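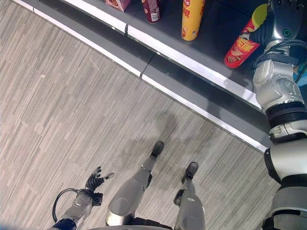 Keeping snacks crisp in the pantry

Chips and crackers go stale by taking up moisture from the air. Store them away from the stove, dishwasher and kettle. Press the lid down all the way around after each use.

To re-crisp stale crackers, spread them in a single layer on a baking sheet and heat at 300°F for 5 minutes. Cool for 10 minutes before closing the container; trapped steam softens them again. Flavored chips brown faster, so check them after 2 minutes.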